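Course Handout 6: Notes from the Demonstration Visit to Vodness
Introduction to Automation, Unit 3: Handling and Gripping

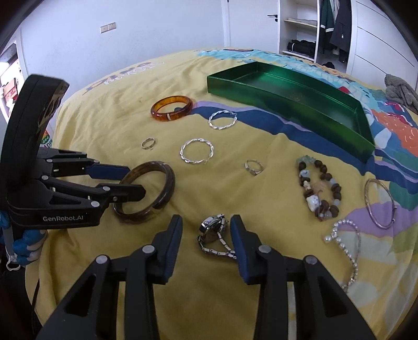 These notes cover the visit to the Vodness open day on 26/08/2022. They are for students who attended and for those who could not get a place. Read them before the October lab, where we will use the same vocabulary. The order below follows the demonstration and not the textbook chapter.

1. What the visit was for

Vodness works on handling tasks in homes and small shops. The items are light, they differ in shape, and they are rarely in the same place twice. The open day had three parts: a short talk, a demonstration of hand-held grippers with two fingers, and a question period. The talk repeated material from Unit 2 and is not summarized.

The demonstration used jewelry on a bed. A watch with a metal link band, several bangles and bracelets, and some rings lay on a printed duvet. An open green box lay behind them.

2. Hand-held grippers

A hand-held gripper is moved by a person. The fingers are of the kind a robot arm could carry, but the operator's own arm does the reaching. A camera on the tool records what the fingers meet. The recordings are later used to train a controller.

Points made by the presenter:

The operator must work within the limits of the fingers. If the tool cannot do something, the operator may not help with a free hand.

Two tools can be used together. One holds or steadies an item while the other moves it.

Slow, clean motions are worth more than fast ones. Failed grasps are kept and labeled as failed.

Vodness aims for 300 recordings per task before any training is tried. The longest task on its list, sorting a mixed drawer, has 3,000. The jewelry task had reached 127 on the day of the visit.

3. Why jewelry is difficult

Review the terms rigid, articulated and flexible from Unit 1. Most of the items can be placed under one of these.

A bangle is rigid. It keeps its shape when lifted, and it can be gripped anywhere on the hoop. The difficulty is its position. A bangle standing up gives the fingers something to close on, with one finger passing through the opening. A bangle lying flat leaves little room underneath.

A watch is a mixed case. The case is rigid and the link band is articulated. If the tool grips the band, the case may swing. If it grips the case, the band hangs and can catch on the next item. The presenter advised opening the fingers wide, placing one on each side of the watch, and closing slowly.

A beaded bracelet or a chain bracelet is flexible. Its shape after the lift depends on where it was held. Do not plan the placement from the shape it had on the surface.

A ring is rigid but small. A small error in finger position is enough to miss it.

4. The surface

A duvet is soft. When the fingers press down, the cloth sinks and the item may tilt or slide toward them. On a hard table the same motion would stop at the surface. Closing the fingers too low can also pick up a fold of cloth with the item.

Prints and colors matter to the vision system. A silver ring on plain pale cloth and the same ring on a dark printed letter will not look alike to the camera. Shiny items add reflections, which change as the tool moves.

5. Finger pads

The grippers had blue pads on the inner faces of the fingers. We discussed pads in general terms during the question period. A softer pad spreads the force and gives more contact on curved items. It also wears faster. Sirnia, the second company at the open day, replaces the pads on its own tools after 54 hours of use. No test data was handed out, so treat this as a working rule from one shop.

6. Before the October lab

Read Kováčik, chapter 4, on contact and friction. Skip the section on suction.

Choose one jewelry item described in section 3. Write half a page on how you would grip it with two fingers, where you would place them, and what would count as a failed grasp.

Bring one small household item that is not fragile and not valuable. The lab will use the Zutano bench kit, which has two fingers and no camera. Groups will be posted on the course page.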